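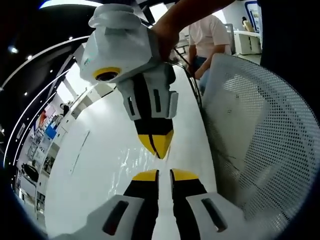
Section 3. Setting up the Pidetlow water softener

Read this section to the end before you open the water. The work takes one person one morning, if the pipes are already prepared as it is written in Section 2.

3.1 Choosing the place

The softener must stand on a flat and dry floor, near to a drain. Do not put it in a room where the temperature can fall below freezing. Leave enough free space over the salt lid, so that a full bag of salt can be lifted and poured.

Note: The drain hose must not be longer than the one delivered in the box. If your drain is farther, ask Trorkgate for the long hose kit and do not join two hoses together.

3.2 Connecting the water

1. Close the main water valve and open the lowest tap in the house. Wait until no more water comes.
2. Check the arrows on the bypass valve. The arrow marked IN must point to the softener.
3. Put the rubber seals in both connectors. The flat side of the seal goes to the pipe.
4. Turn the connectors by hand until they stop, then one quarter turn with a wrench.
5. Push the drain hose on the upper outlet and fix it with the clamp.
6. Set the bypass valve to BYPASS.
7. Open the main valve slowly and look at the connectors for some minutes.

Caution: Do not use sealing paste on the plastic threads. The threads can crack after some weeks, and such damage is not covered by the warranty.

3.3 Filling and first rinse

1. Fill the salt tank with tablet salt up to the line inside. Do not use table salt.
2. Pour one bucket of clean water in the salt tank. This is done only the first time.
3. Turn the bypass valve halfway to SERVICE. When the sound of air stops, turn it fully.
4. Plug in the power supply. The display shows the program number 1464.
5. Hold the RINSE button until the display changes to 100. The number goes down to zero during the rinse.

Note: The first water can be a little yellow. It comes from the resin and is not harmful, but please do not wash white clothes until the rinse is finished.

3.4 Setting the capacity

The factory setting is 3000 liters between two regenerations. For hard water this is too much. Measure the hardness with the paper strip, find your value in the table in Section 6 and enter it with the arrow keys. Confirm with OK. If you do not confirm, the old value stays.

Owners of the older Puvham valve head have no OK key and must hold both arrows together.

Text of this section checked by Raimonds Org, 08/05/2019.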